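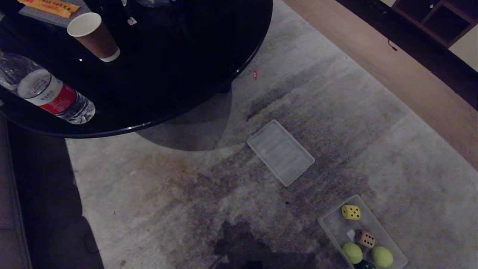 2. Clearing and floor care, Detness lounge

Reporting date: 2025-04-29
Prepared for: Trudetti, facilities budget

Work in the period covered the lounge only. The round black table is in daily use and collects single-use items, mainly paper cups and plastic water bottles. Its glossy top needs wiping after each clearing. Small litter also reaches the rug and is picked up by hand before vacuuming.

The light grey rug remains the main cost item. Broad grey-brown staining runs across the centre, with a brownish patch to one side. Spot treatment is not proposed for an area of this size. Vörös has quoted for a full wet clean, with the room closed for 6 hours.

Clear plastic storage boxes with lids have been introduced for loose items. Of the 32 ordered from Cokeo, 12 have been delivered. Lids are to be kept with their boxes.

Spend to date is 85 per cent of the allocation. The rug clean is not included in that figure.

Outstanding: approval of the Vörös quotation; delivery of the remaining boxes; a second bin beside the table. The next report is due in November.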